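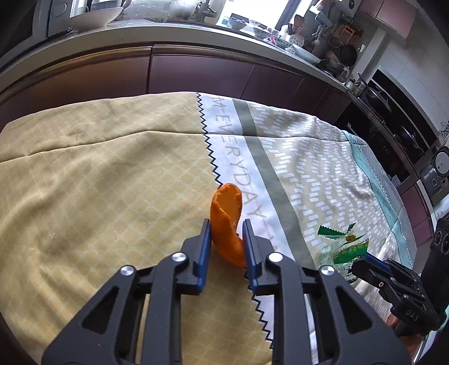
Muswood Hall, dining room and serving kitchen
Slip, trip and hygiene check, January 2018
Form supplied by Grutberg. Comments by the inspector.

1. Table covering clean and free of food waste
FAIL. Orange peel on the cloth. The cleaning sheet for this room was already signed off when I read it, so I don't put much weight on the other signatures.

2. Table covering lies flat
FAIL. Wrinkles and folds across the cloth. A cup set down on a fold can tip, and we serve hot drinks in here. I was told the folds "drop out by themselves." They were noted in June as well.

3. Covering hangs clear of walkways and chair legs
PASS, for now. Check again when the chairs go back.

4. Covering suitable for wiping down
NOT PROVEN. The Sepp leaflet says "wipes clean in seconds" and gives 3000 wipes as the life of the cloth. Who did the wiping, and with what? I'd like to see the care label before I tick this.

5. Food waste bin within reach of tables
FAIL. Nearest bin is 8 meters away, behind the kitchen door. People won't walk that far with a handful of peel - they leave it on the table, or it ends up on the floor and somebody steps on it.

6. Floor dry and free of peel, crumbs and spills
PASS. Looked under all tables. One sticky patch by the hatch, wiped while I waited.

7. Wet floor sign available
PASS. It was in the closet under two boxes of napkins. Technically available.

8. Waste emptied daily
UNCLEAR. The log shows 287 entries for the past year, many in the same pen and the same slant. Draw your own conclusions.

9. Hand washing sink stocked
PASS. Soap and paper towels both full. Water warm.

10. Room limit posted
PASS. The Nirnau sign says 400. I don't believe that figure with tables out and want to see how it was worked out.

Action: remove peel, refit or replace the cloth, second bin on the dining room side, care label to be sent with the reply. Item 8 stays open until the log is filled in at the time of the job. Signatures alone won't close any of these.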